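4.2 Segmenting Cloth on Reflective Surfaces

The first version of the perception module treated segmentation as a color problem. Each wrist image was converted to a hue and saturation space, the table was modeled from a short calibration sweep, and anything far enough from that model was labeled as cloth. On the matte work surface in our own lab this was good enough for the planner. It failed in the second test site, where the counters are polished stone, and the rest of this section describes what we changed.

The failures were of two kinds. In the first, a specular highlight was labeled as an object. A highlight has low saturation and very high brightness, and a table model fitted a short distance away doesn't cover it. The planner then received a small blob with a clean outline and sometimes ranked it above the real cloth, whose outline is never clean. In the second kind, a highlight lay close to the cloth and the two masks merged. The grasp point was then computed on the merged outline and landed on bare stone. The second kind was less frequent but did more harm, as the fingers closed on nothing and the recovery routine had to start from the approach pose.

We labeled 3,479 wrist images from the two sites by hand. After removing images with motion blur over the whole view, 3,245 remained, and all training and testing in this section uses that set. Labels have four classes: surface, cloth, reflection and finger. The Plindow annotation tool was used for all of them. Small marks and specks on the surface were labeled as surface, and the annotators were told to leave them alone even when they stood out from the stone.

The reflection class was added late. Our first label set had only three classes, and annotators disagreed on what to do with glare. Some gave it to the surface and some left it blank. Giving it a class of its own removed most of the disagreement and let us score it separately. Figure 6 has the main cases in one view: round highlights, long parallel streaks, and a cloth with stacked folds close to one of the highlights.

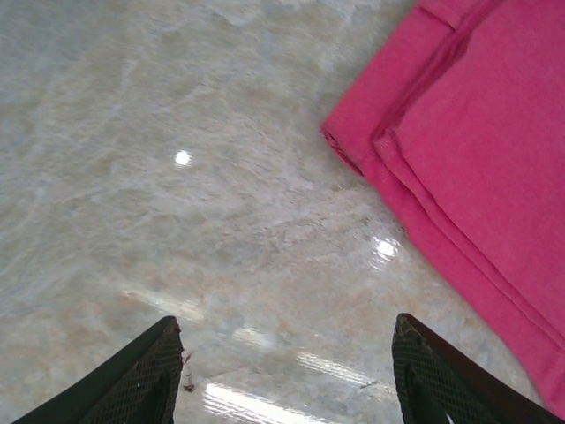
Figure 6. Wrist view of folded pink cloth on polished marble before contact. Reflections are both compact and elongated. The larger of the two round highlights is the one nearer the cloth.

Why not remove the glare with a polarizing filter on the wrist camera?
A filter works well at one angle and poorly at others, and the wrist turns through a wide range of angles during a single approach. It also costs light, so the exposure has to be longer and the images blur more when the arm moves. We tried one on the second arm and took it off again after the first round of tests.

The current module, which we call Aderier, works in three passes. The first is a small segmentation network that predicts the four classes from a single image. It's run on a reduced copy of the image, and its output is soft - each pixel carries a score for every class and no decision is made yet.

The second pass uses motion. While the arm descends, the module keeps a buffer of 14 images together with the joint readings for each. A point that belongs to the cloth or the surface should move between images in the way the joint readings predict. A reflection doesn't follow the same rule, as its apparent position depends on the camera, the surface and the light together. For each region we compare predicted motion with measured motion and raise the reflection score where the two differ. This pass needs no training. It does need a decent hand-eye calibration, and when the calibration drifted by a few millimeters in July we saw the reflection scores rise over the whole table. A check for this now runs at startup and refuses to enable the pass if the residual is too large.

The third pass is geometric and concerns only the fingers. Their position in the wrist image depends on the gripper opening, which is known, so we render a finger mask from the gripper model and overwrite whatever the network predicted there. Before this was added, the textured pads were sometimes assigned to the cloth class when the fingers were wide open and the cloth was close to one tip. The rendered mask is grown by a small margin to allow for play in the joints. The margin hides a little of the cloth near the tips, and we accept that.

The output of the three passes goes to the Margaritis planner, which looks for a grasp along a fold edge. On folded cloth there are often two or more edges that run side by side, and they aren't equally useful. Grasping the outer edge lifts the whole stack. Grasping an inner edge lifts only the top layer and usually opens the fold. The planner ranks edges by their distance from the surface region, so a reflection wrongly placed between the cloth and the surface changes the ranking. We therefore merge reflection and surface before the distance is computed. Merging them any earlier would undo the work of the second pass.

We ran 400 grasp trials on the stone counters, split evenly between the color baseline and the full module. Cloths were placed by hand, and the ceiling lights were left on in every trial. A trial was stopped at the first grasp attempt whether or not it held. Recovery is covered in Section 4.4 and is not part of the comparison here. Planning time was recorded from the end of the descent to the first command sent to the fingers, and the motion pass adds little to it, as most of its work is done while the arm is still moving.

Two problems remain. Pale cloth under strong glare is still difficult, as the network has little color to work with and the motion pass can only judge regions with enough texture to track. Wide, soft glare with no clear border is the other. The motion of such a region is hard to measure at all, and the module leaves it as surface. For bright cloth this does no harm, but a white napkin lying in the same glare can lose a corner from its mask.

The module runs inside the Brudell control stack as a separate process and publishes one mask per image. If a mask arrives late, the controller holds the last approach pose and waits for the next one - it never plans from an old mask. The same rule applies when the calibration check fails during a run.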